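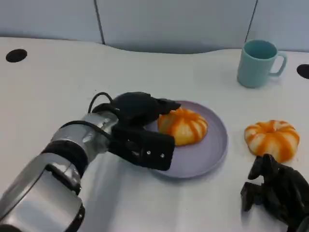
One striped pumpkin on the lavender plate, the other on the table.

I held off on ordering the Skirkavley striped pumpkins for most of the summer. July felt way too early for fall stuff! But they're a pair, they were on sale, and I caved on a Thursday night with a bowl of cereal in my lap.

First the good part, the color. I was worried they'd be that traffic cone orange, and they're so much nicer than that — deep orange stripes running down between the pale ones, like those fancy little squashes at the farm stand that cost more than dinner. The ribs are nice and chubby too. From across the room my sister-in-law asked if they'd go bad before Halloween, so I'm calling that a win.

Up close, sure, you can tell. There's no real stem, just a dip in the top where one ought to be. I was going to hot glue a bit of twig in there and then never got around to it, and now I kind of like them plain. If you want something that holds up to people picking it up and peering at it, the Conley ones are more convincing, but they only come in solid orange and I wanted stripes.

The plate is from Tudow and I bought it separately (same cart, no self-control). Lavender with orange sounds awful and I promise it isn't. It's plastic, it has a little raised rim, and it's roomy enough for a pumpkin with space left over for candy or a few acorns. I wouldn't serve a hot meal on it, but for cookies or a centerpiece it's great.
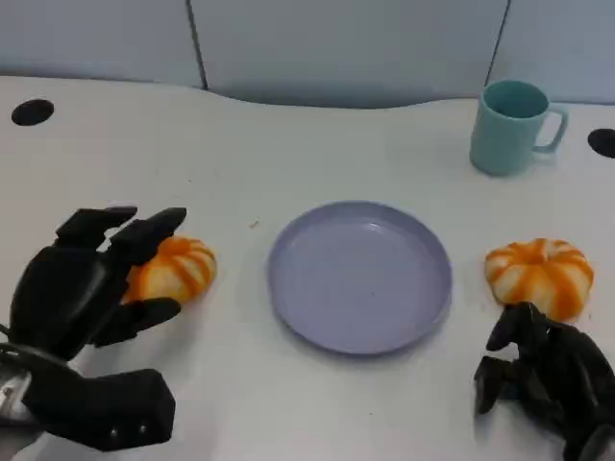 Plate in the middle, a pumpkin on each side, teal mug toward the back.

I like this arrangement better, with the plate left free for snacks. The teal mug wasn't part of the plan at all but now I want more teal in there, maybe napkins.

My one real gripe is that both pumpkins are the same size. A big one and a little one would be easier to style, and Petek sells theirs that way. Still, I'd buy these again, and I'd get 2 sets so I could do the mantel as well. Four stars from me, five if they ever make a mini.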